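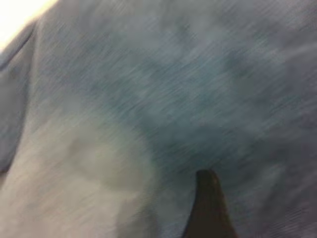

Click counts in the weekly send do not match site sessions

Filed under: Email and Mobile Measurement > Reporting
Print this thread | E-mail this thread

rniazi
We run a weekly trade newsletter through Tusteck and report clicks per sponsor slot. Site sessions come from Binis, tag in the page head, fires on load. For the July sends the two have stopped agreeing. The worst case is a single sponsor slot for Priretti: 200 clicks in Tusteck, 94 sessions in Binis, same link, same reporting window, both set to UTC.

I expect some loss from consent refusals and people closing the tab early. I do not expect to lose more than half. The landing page is ours, so I can see the server logs if that helps. No redirects apart from the Tusteck tracking hop.

Has anyone had this, and which number did you invoice on?

ldogar
Look at the timestamps before anything else. If a block of the clicks lands within a few seconds of delivery, and the same recipient "clicks" every link in the message including the privacy policy, you are looking at mail security scanners. Business lists are full of them. The scanner fetches the URL to check it, Tusteck logs the fetch as a click, and no browser ever renders the page, so the Binis tag never runs.

Does your export give time to the second, or only to the minute?

rniazi
To the second. I had only looked at the hourly chart. There is a spike straight after the send, which I had put down to people reading on their phones at 7 a.m.

haris_c
Some of it may well be people reading on their phones. I would be careful about throwing away everything that arrives early. We sell on mobile readership, and our early clickers are real subscribers who open on the train. If you strip out the first minute you will under-report exactly the people the sponsor is paying for.

Also, an in-app browser inside a mail client can lose the tag. Cookie storage is restricted and the consent banner sometimes never appears, so no consent, no session. That is a mobile problem and it has nothing to do with scanners.

ldogar
Agreed on in-app browsers. I did not suggest cutting by time alone, though. Use time together with behaviour:

1. Click logged before or at the same second as the open, or with no open at all.
2. Every link in the message fetched in one burst.
3. Requesting address belongs to a hosting range and not to a mobile or home network.

Any one of these proves nothing. A recipient who meets all 3 can be excluded with reasonable confidence.

haris_c
Opens are useless as a test now. Plenty of clients preload images through a proxy, and plenty more block them. Your first condition will catch real readers with images switched off.

ldogar
Hence requiring all of them. 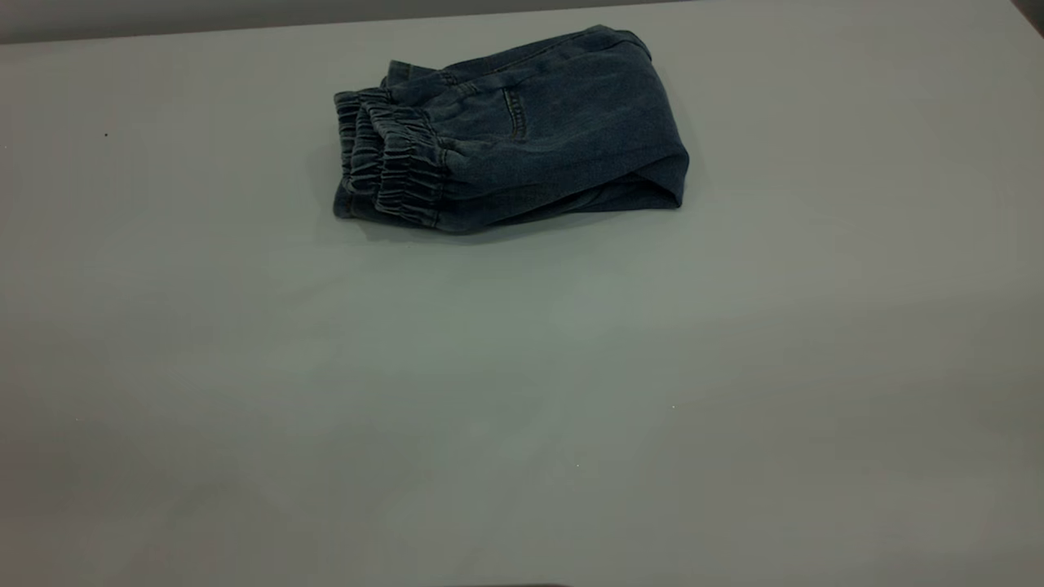
Re: Click counts in the weekly send do not match site sessions

msatti
I look after the sending side at a small publisher and would add a hidden link. Put one in the template, white on white or a single transparent pixel, pointing at a page that does nothing. A person will not click it. A scanner that follows everything will. Flag those recipients for that send only, then subtract.

Give it its own path so it stays out of the sponsor's totals.

mjatoi
Two cautions on the hidden link. Some filters score hidden text as a spam signal, so test deliverability on a small segment first. And it is awkward for screen readers: a user tabbing through the message can land on it. At the very least give it text saying what it is, at which point it is only hidden from sighted readers.

We dropped ours for the second reason and went to server logs. Match the campaign parameter in the log, then see whether the same address went on to request the stylesheet and the images. Most scanners take the HTML and leave. Some do run a full browser, and those will get past this test and your Binis tag as well.

msatti
Fair point about tabbing. I had not tested that. Ours has been in for a year with no deliverability trouble, but it is a small list.

rniazi
Pulled the export and the logs. Findings for the Priretti slot:

Most of the unmatched clicks come from a handful of corporate domains, and they meet all of ldogar's conditions. Using mjatoi's method, the same requests fetch the HTML and nothing else. That leaves a remainder which did load the images but shows no session in Binis, nearly all with mobile user agents. So haris_c is right about that portion.

On invoicing, I am inclined to report 2 columns, raw clicks and filtered clicks, with the rule written underneath.

haris_c
I would not show the raw column. The buyer will compare it with every other newsletter that reports raw, or they will ask why they have been paying on it until now.

mjatoi
They will ask that anyway once their own analytics person looks. I would show both and state the month in which the method changed, otherwise the year-on-year comparison is meaningless.

rniazi
Both, then. The filter goes in from the next send. I will leave the old reports as they are and put a note against them.

ldogar
Keep the unfiltered export as well. You will want to rerun it when the scanners change their address ranges.

Print this thread | E-mail this thread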